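Home | Posts | Tags | Links | About
Search this blog... Go

Perkum 206: timestamps, again

May 11, 2024

Quick one before I lose the thread. Been chasing the same bug in the playback tool for far too long and I think it's dead now. Writing it down so that I can find it in July when it comes back.

Background for anyone who skipped the last few posts. Perkum is my little viewer/replayer for robot logs. Loads all the camera streams plus joint states, lines them up on one clock, lets you scrub. Brineo is the thing that does the lining up. Started as 200 lines of Python. It is not 200 lines any more.

The symptom: scrub to any grasp, wrist view and overhead view disagree. Overhead says fingers open, wrist says fingers closing. Not by much. Enough that when you hand the pair to the perception model it learns mush. I'd been blaming the model for weeks (sorry, model).

Things I tried first that did nothing:

- pinning the camera process to its own core
- bigger buffers. Made it worse
- smaller buffers. Made it differently worse
- a fresh install on the Gyamfi machine, whole evening gone

The real problem, two stamps. The wrist driver stamps a frame when it arrives in user space, the overhead driver stamps it at start of exposure. Brineo took both at face value and matched nearest neighbor. So the wrist stream was always late by however long the transfer took, and the transfer time moves around with USB load. Of course it does. A fixed offset gets you close and then drifts off again as soon as a second arm's camera starts streaming.

Soft toys and a box, the usual test set:
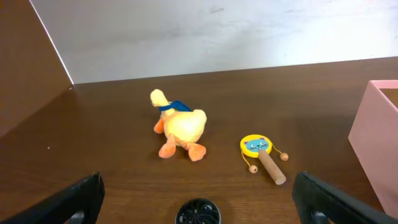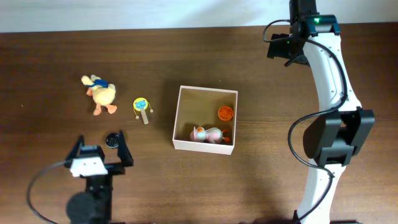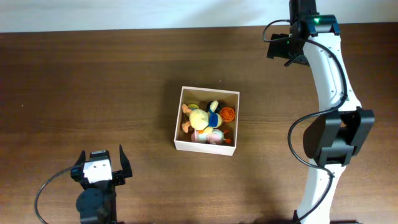
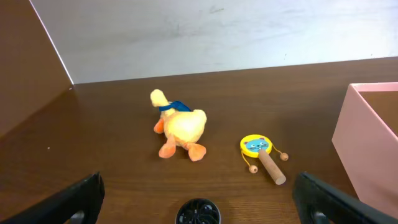 Duck and rattle drum both in the two wrist views, fingers wide open.

Anyway. The fix. Stopped trusting arrival time completely. The wrist camera does have a frame counter, it's just buried in the metadata and the wrapper was throwing it out. So now Brineo reads the counter, fits a line from counter to host clock over a sliding window of 200 frames, and uses the fitted time instead of the raw one. Late frames stop mattering becuase the fit takes the lower edge, not the middle. Lower edge is important. I used the mean at first and got a nice smooth WRONG answer.

What's left is a constant, exposure plus minimum transfer. Measured that once per camera by blinking an LED in front of both and put it in the config. Yes it's a magic number. It has a comment next to it.

Dropped frames were the next headache. Counter jumps, the fit is fine with that, but the old code indexed frames by position in the list. So one drop and everything after was shifted by one, quietly. Went through and replaced every list index with the counter value. 14 places. Fourteen! I wrote all of them.

Also changed while I was in there:

Planner overlay. Planned path now draws in the overhead view at the time the plan was *issued*, with a thin line to when it was executed. Before this it just popped up at execution and you couldn't see how stale the plan was. Some of them are pretty stale. Seperate post.

Box edges. The open-box detector goes for the rim, and from up high the rim is a nice clean quadrilateral. From the wrist you often get one corner and a bit of wall, and the fitter would happily invent the other three corners. Now it returns "partial" and the planner has to ask the overhead camera. Much calmer behavior near the walls.

White balance. The two camera types don't agree on color at all. I had a color threshold sitting in the box code from the very first version and it had no business being there. Deleted it, geometry only. If you forked the old one, go check for `rim_hue`, and delete it too.

Still broken:

- scrubbing backwards is slow, it re-decodes from the last keyframe every time
- the fit needs a warm up so the first bit of each log still uses raw stamps. Marked in gray on the timeline for now
- merging two logs. Don't

Tagged as build 206. Config format changed, there's a migrate script, it makes a backup first. If your log has no counter metadata it falls back to the old matching and prints a warning, which you will ignore, as I did.

Next up is probably gripper state. I want open/closed from the motor current and from the wrist image side by side on one track, and a flag wherever they disagree. Half of it is sitting on a branch.

Contact | © 2024 Rodville Notes | Back to top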